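Snack box for the guest room – how do you pack yours?

Stoltwood Home Forum > Storage and Tidying

quiltandkettle
Posts: 141
We get family staying most of July, and I want a snack box in the guest room so people don't have to come down to the kitchen at night. I bought a clear plastic box and I'm sorting everything out on the bed before I decide what goes in. 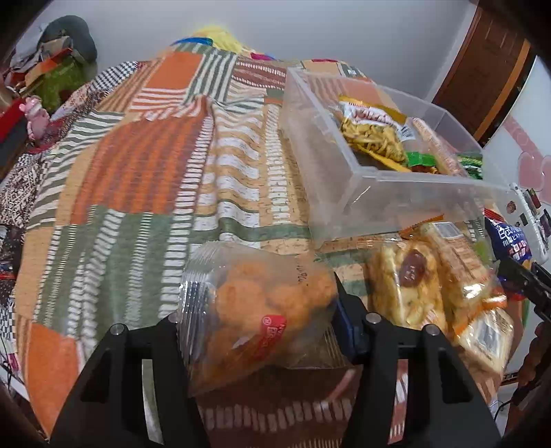
My trouble is the puffed stuff. One bag of those takes the space of three packs of crackers, and if I put anything on top it gets crushed. The stick snacks are fine lying flat. Would you leave the puffs out and keep them on a shelf?

okville_dan
Posts: 1000
Leave them out. Crackers at the bottom, sticks next, small packets down the sides. Puffs go on the shelf.

pantrymoth
Posts: 300
Disagree with Dan. Crackers at the bottom end up as crumbs. I stand the packages on edge like files and put the puffs on top with the lid resting loose. Been doing it that way for years.

okville_dan
A loose lid is how you get ants.

pantrymoth
Not if the bags are sealed. Nothing in there is open.

bajpai_lane
Posts: 171
I'd get a second box. Humia has a shallow one that slides under a bed frame – check the height first, mine was too tall and had to go back. Also, do the sorting on a table. Crumbs in a patchwork quilt are a pain to get out.

quiltandkettle
Everything is still sealed, so no crumbs yet. I'll try the crackers on edge first and measure under the bed tonight. If the lid won't close, the puffs go on the shelf.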